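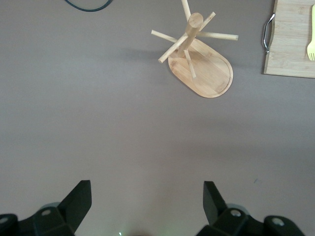 Tassenbaum aus hellem Holz, von oben

Tassenbaum ölen: so mache ich das inzwischen

Also, ich bin ja Teetrinkerin, und zwar eine von der schlimmen Sorte. Bei mir stehen morgens schon drei Tassen in der Spüle, bevor ich überhaupt angezogen bin. Entsprechend viel muss mein Tassenbaum aushalten, und nach dem zweiten Winter sah er an den Armen richtig mies aus: rau, stumpf und unten am Fuß lauter graue Ränder vom Tropfwasser. Wegwerfen wollte ich ihn nicht (130 Kronen vom Flohmarkt in Malmö, da hängt eine ganze Urlaubswoche dran!), also habe ich ihn im Februar abgeschliffen und neu geölt. Weil ein paar von euch gefragt haben, schreibe ich das mal ordentlich auf.

Das braucht ihr

Schleifpapier in Körnung 180 und 300
ein Holzöl, das für Küchenbretter und Ähnliches freigegeben ist (ich nehme das von Kekard, das riecht kaum)
zwei alte Baumwolllappen ohne Fusseln
eine alte Zahnbürste
Zeitungspapier oder einen aufgeschnittenen Müllsack als Unterlage

Vorher ausprobieren, ob überhaupt Öl reingeht

Manche Tassenbäume sind ab Werk lackiert, und auf Lack bleibt das Öl einfach als klebriger Film stehen. Gebt einen Tropfen Wasser auf die Unterseite vom Fuß und wartet ein paar Minuten. Wird die Stelle dunkel, ist das Holz offen und ihr könnt loslegen. Perlt das Wasser nur ab, kann Lack drauf sein, und der muss erst komplett runter. Das ist an den runden Armen eine elende Fummelei, ich sag's lieber gleich.

Saubermachen und trocknen lassen

Lauwarmes Wasser, ein Spritzer Spülmittel, Zahnbürste. Vor allem da, wo die Arme im Stamm stecken, sammelt sich ein ganz unangenehmer Schmodder aus Staub und Küchenfett. Bitte nicht einweichen! Ich habe das bei meinem ersten Baum gemacht, und danach saßen zwei Arme locker. Kurz abbürsten, abwischen, dann mindestens einen Tag stehen lassen, und zwar nicht auf der Heizung.

Schleifen

Erst mit 180, immer längs zur Faser. Für die Arme reiße ich das Papier in schmale Streifen und ziehe sie längs am Stab entlang, das geht viel besser als mit einem Schleifklotz. Dann alles mit einem nebelfeuchten Lappen abwischen, wieder trocknen lassen und mit 300 noch mal leicht drüber. Durch die Feuchtigkeit stellen sich nämlich die Fasern auf, und wenn man die jetzt nicht wegnimmt, fühlt sich hinterher alles an wie ein unrasiertes Kinn.

Hat der Fuß einen kleinen Rand, faltet das Papier und fahrt mit der Kante innen entlang. Staub danach mit einem trockenen Pinsel rausholen.

Ölen

Weniger Öl, als ihr denkt! Ein Teelöffel reicht bei mir für den ganzen Baum. Oben anfangen, nach unten arbeiten, den Fuß zum Schluss und die Unterseite nicht vergessen. Eine Viertelstunde einziehen lassen, dann alles, was noch glänzt, gründlich abreiben. Am nächsten Tag das Ganze noch mal. Eine dritte Runde mache ich nur am Fuß, der bekommt schließlich das meiste Wasser ab.

Ganz wichtig: die öligen Lappen nicht zusammengeknüllt in den Müll werfen, die können sich selbst entzünden. Ich breite sie draußen flach auf Stein aus, bis sie steif sind.

Wann dürfen die Tassen wieder dran?

Auf meiner Dose steht, wie lange das Öl aushärten muss, und daran halte ich mich. Nach zwei Tagen war ich mal ungeduldig und hatte dann einen gelblichen Ring im Henkel meiner Lieblingstasse. Ging mit Natron wieder weg, hat aber gedauert.

Wackelige Arme

Haruna Imai hat mir dazu geschrieben, dass sie lockere Arme mit einem Tröpfchen wasserfestem Holzleim einsetzt und über Nacht mit Malerkrepp fixiert. Hat bei mir super geklappt, nur bitte vor dem Ölen leimen, auf geöltem Holz hält der Leim schlecht.

Nachgeölt wird bei mir zweimal im Jahr, immer zusammen mit den Schneidebrettern. Zu denen kommt demnächst ein eigener Beitrag, da muss ich erst noch Fotos machen.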